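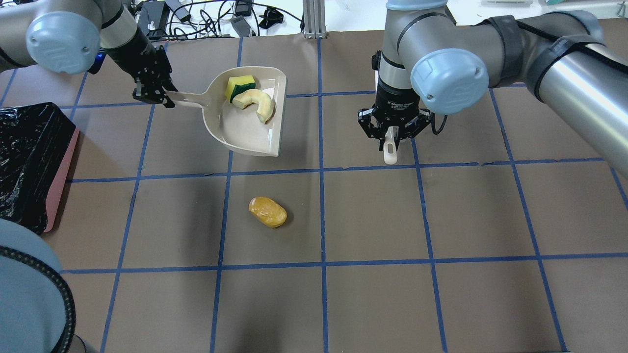

Ticket 3416: right arm protective stop during sweep task
Site: Jesholm
Opened by: Kumaresan Varghese, 5th April
Status: open

Right arm faults out on the downstroke toward the dustpan. Left arm keeps holding the pan. Controller log shows force limit, code 213, on 7 runs. Power cycle clears it until the next run.

Update (Notburga Pichler)
Checked the tape grid. One of the crosswise strips is torn and lifted near the right.

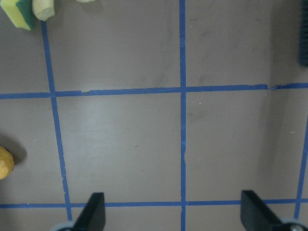
Re-taped that strip and ran 5 more. Still faulted on two. Lowered approach speed, no change. Wrist force offset looks high at rest. Please don't raise the limit to get around it.

Next: re-zero the wrist sensor. Assigned to Renato Navarrete.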